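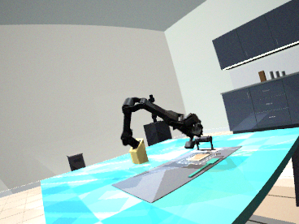

Tutorials / Simulation

Varying a tabletop scene before you train

We use this method on the Jurkdale project to get training data for a grasping policy out of one simulated room. You need a working arm model and a scene file in Gronder.

1. Build the room once. Cabinets, tiled floor, table, gray mat and the small objects all stay in a base file that you never edit directly.

2. Write a script that copies the base file and changes the arm's position and the layout of objects. Save the random seed with every copy.
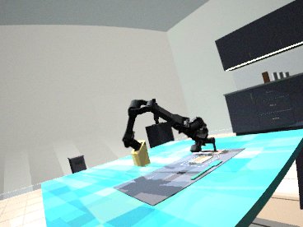
Ilango Annamalai advises moving the arm first and leaving the colors alone until the policy copes with that. We tried both orders and his was easier to debug.

3. Render each copy from fixed outside views. A high one is useful because the gripper and the mat both stay in sight.

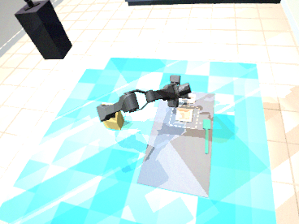

Keep the outside views the same for the whole batch. We made 1,000 scenes and held back 500 more for testing.

4. Add the wrist view. Ours is a wide round image with black corners, and the fingers take up a good part of it. 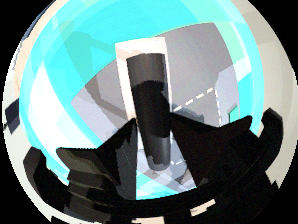 Mask the corners before training – the network will happily learn from them otherwise. Then check a few wrist images against the outside views from the same seed.

Comments (2)

warkum_lab: Do you reseed the lighting too?

Manríquez: Step 2 saved me. I had lost my seeds in March and had to render everything again.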